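Delegated task review

Delegated task review is a management training method in which a supervisor hands over a complete piece of work and discusses it with the employee at fixed points. It is taught mainly to first-time team leaders.
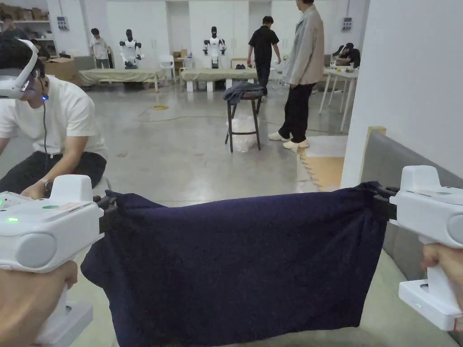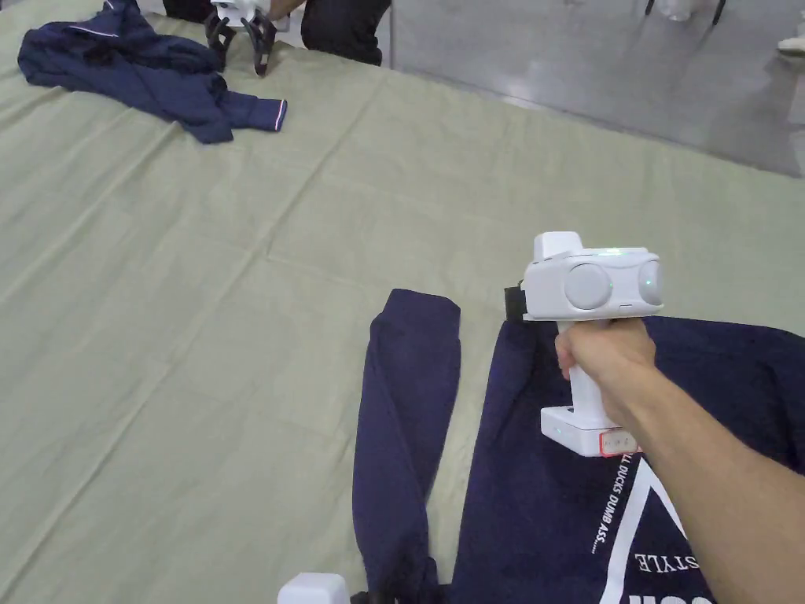
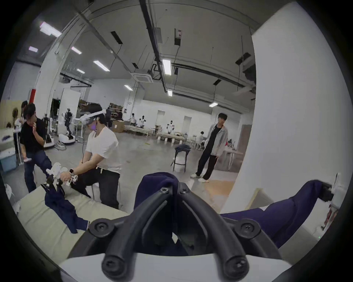

The method was set out by Sotiris Liapis in a course manual written for Groston, a training firm in Stirkville. A standard course has 11 sessions and 3 written reviews, each scored out of 100. The pass mark is 50.

Between review points the supervisor may answer questions but does not change the assignment. A later version, taught at Craddock, drops the scores and adds a peer interview.

See also: Dutov scale; Coaching; Performance appraisal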